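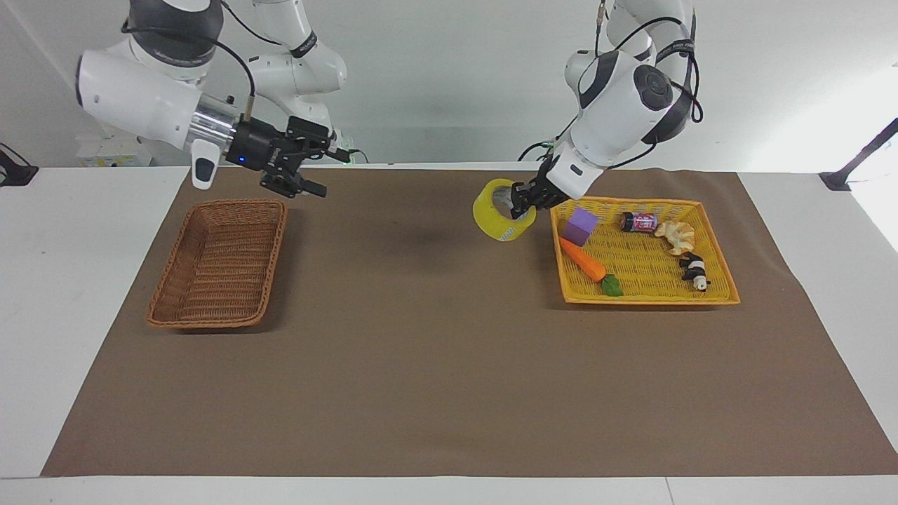
左アームが黄色いテープを把持、右アームはかごの脇で開いたまま待機。

シェア 11　コメント 0

双腕の受け渡しで「把持できたか」を判定する

この回では、双腕セルの制御ソフトTrollexに把持判定ノードを追加します。前回の座標合わせ(トレイ側とかご側の両方)が終わっている前提です。まだの人は先にそちらを済ませてください。

1. 判定に使う値

使うのはグリッパの開度と、指のモータ電流の二つです。カメラ画像は使いません。梱包用テープのように表面が光る透明な素材は、うちの環境では深度が欠けやすく、画像だけの判定は安定しませんでした。

開度は0から100の正規化値で届きます。0が全閉、100が全開です。閉じる指令を出したあと、開度が0まで下がらずに止まり、かつ電流がしきい値を超えていれば「把持」とみなします。

2. ノードの設定

設定ファイル grasp_check.yaml に次を書きます。

left:
 close_target: 0
 min_opening: 11
 current_ma: 200
 hold_ms: 70
right:
 close_target: 0
 min_opening: 11
 current_ma: 200
 hold_ms: 70

hold_ms は条件が続くべき時間です。短くしすぎると、指が縁に触れた瞬間の電流の跳ね上がりを拾います。左右の名前はロボット本体から見た向きで付けてください。正面の画像では左右が逆になるので、ここを取り違える人が多いです。

3. 柔らかい物とテープの違い

テープのロールは縁をつまむため、開度はロール全体の幅と対応しません。min_opening を外径に合わせて大きくすると、正しくつかんでいても失敗扱いになります。縁の厚みを測って、その値より小さくしておきます。

スポンジ状の立方体は逆で、閉じたあとも少しずつつぶれます。電流がしきい値の手前で止まるときは、current_ma を物体ごとに上書きします。

objects:
 foam_cube:
 current_ma: 70

4. 待機側アームの扱い

片方が把持している間、もう片方は開いた姿勢で待たせます。プランナには待機側のリンクも障害物として渡します。Trollexの初期設定では動作中のアームしか登録されないので、planning_scene の include_idle を true にしてください。これを忘れると、中央を横切る軌道が待機側の手首を通ることがあります。

ケーブルは衝突モデルに入っていません。手首を大きく回す軌道は、速度を落として一度流し、引っ張られないか目で見ます。

5. 動作確認

ノードを起動し、ログレベルをdebugにして一つずつつかませます。

trollex run grasp_check --arm left --log debug

出力に state=HELD が出れば成功です。state=EMPTY なら電流、state=UNSTABLE なら hold_ms から見直します。物を置かずに閉じる試験も必ず行い、EMPTYになることを確かめます。Gudrun Nybergの計測では、空つかみを100回超試してHELDの誤判定は一度でした。原因は指先に残った粘着剤です。

判定が通ったら、行動木の Grasp の直後に GraspCheck を入れます。失敗時の戻り先は Approach ではなく Open にします。閉じたまま近づくと対象を押してしまいます。

次回はRoswitha Aebischerが、かごの中へ置くときの解放高さの決め方を書きます。

シェア 11　コメント 0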